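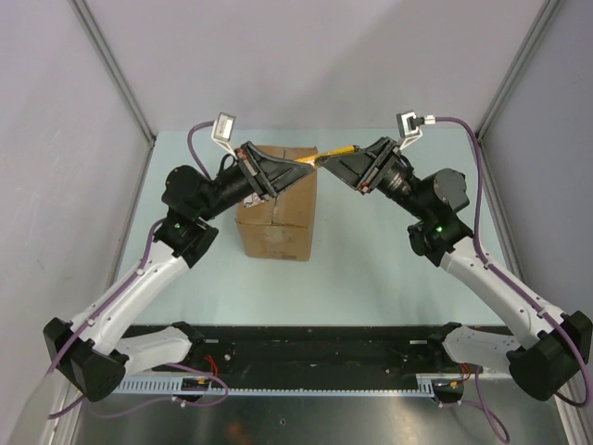 How do you get scuffs off pale wall panels without making a shiny patch that looks worse than the scuff? I look after a small walled work cell at Isent, and I'm the person who said light colors would "keep things bright in there." They do. They also show every mark we've ever made. The gray walls meet at aluminum posts in the two back corners, and those posts are my first headache, as a cloth goes right up to the metal and leaves a tidy gray line of whatever it was carrying. The blue-green tabletop hides dirt much better, so naturally it's the one thing everyone wipes.

So far I've tried dish soap and warm water (fine for dust, useless on the dark marks), a pencil eraser (fine on the dark marks, if you have a spare week), and a spray from Vivport that smells like an orange grove and left streaks I can only see from the side. The streaks come and go depending on where I stand, so I've been standing somewhere else.
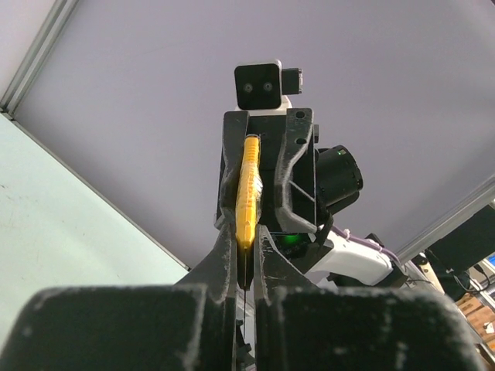
The spray bottle says to test it on a hidden area first. Our cell has no hidden area, being mostly wall. I tested it at eye level, like a professional.

What's left is a brownish smudge low on one wall, a thin dark scratch near a corner, and a scattering of whitish streaks that may or may not be the orange stuff. Replacement panels were quoted at $158 each from Wamitz, and I'd like to not have that conversation. I also don't have the paperwork for the old ones, so I can't tell you what the surface is, only that it's pale and regrets meeting me. 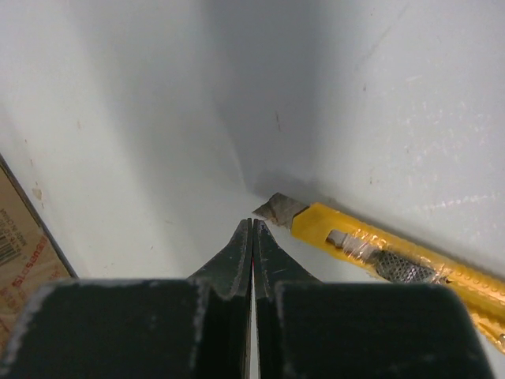 benchmoss

Stop using the spray. Most of your whitish streaks will probably be residue, and the cure is boring: plain warm water, a clean microfiber cloth, wrung out hard, then a second dry cloth straight after. Change the water when it goes gray. Do the whole wall from post to post, top to bottom, or you'll get a clean square in the middle and be back here next week.

For the brown smudge, a little rubbing alcohol on a cotton swab, but try it down near the tabletop first. If the swab picks up wall color, quit. Fold a strip of low-tack tape over the edge of the aluminum before you start and your gray line goes away too.

The scratch is a scratch. If it catches a fingernail, no cleaner is going to help.

oldpanel26

600 grit wet and dry, go lightly. Worked on mine.

benchmoss

Please don't sand it until you know what it is. If it's a coating you'll go through it, and then you're buying the $158 panel.

drip_tray

We had the same thing at Tănase. Melamine sponge, almost no pressure, 3 passes, then rinse. It takes the marks off and also takes a bit of the finish with it, so do it in bad light and don't tell anyone. The scratch we left. It's been there since October and I've grown fond of it.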